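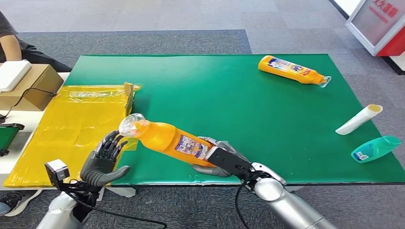
The 31 bus between Nulleck and Wullstead is being cut back from June. I've used it most working days for years, so I went through the new timetable last night. Thread.

At the moment there's a bus every 30 minutes from early morning until the evening. From June it goes hourly outside the peaks and the last one back from Wullstead leaves at 6.40pm.

If you finish work at 6 in the town centre you can still make it. If you finish at 7 you can't. Most of the shops on the high street shut at 7.

The council's answer is that passengers can change at the hospital and pick up the 85. I tried it this week. The 85 was on time. The wait at the hospital stop was 25 minutes and there's no shelter on that side of the road.

Coming the other way, the connection misses by 3 minutes. The 85 pulls in at 8.14 and the 31 has gone at 8.11. Somebody could move one of those.

The consultation papers are in the library at Wullstead, in a ring binder at the front desk. They're also online but the maps won't open on a phone. The route changes are in the parish newsletter too, on the back pages. 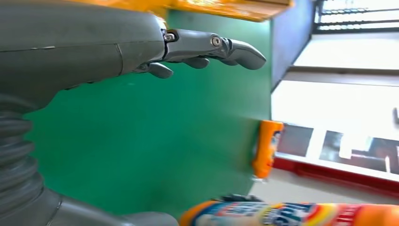
Robot hand over a green surface

The newsletter version is shorter but the table is easier to read. It leaves out the school journeys, which aren't changing. Those still run at 7.50 and 3.35, term time only, and anyone can get on them, you don't have to be a pupil.

Fares. A single goes up in June as well. The weekly ticket stays as it is, but it will only be sold on the app, so if you buy yours from the driver now you'll need to sort that out beforehand.

The return isn't mentioned anywhere. I rang the bus company and was told it's "under review". I asked when the review finishes and they didn't have a date.

Some people have told me to just drive. I do have a car, a Honda with a lot of miles on it, and parking by the station is now more per day than a return on the bus. It's also full by half eight.

Cycling is all right as far as the Vendetti garden centre. After that the lane narrows, the verge has gone on the left and lorries use it as a cut-through to the bypass. I've done it in summer. I wouldn't do it in November.
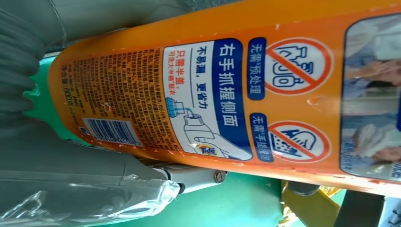 The other thing missing from the plan is the stop at the bottom of Mill Lane. It's on the old map and not on the new one. It may be a mistake — the stop at the top of the lane has been left in and they're usually listed together.

If you use the Mill Lane stop, say so in your response. Question 4 has a box for comments about individual stops. The rest of the form is tick boxes.

You don't need to give your full address, just the first half of the postcode. Paper forms go back to the library desk.

I've asked for the hourly buses to be timed to meet the 85 in both directions, and for one later bus back from Wullstead, around 7.30. Will post again when the final timetable is out.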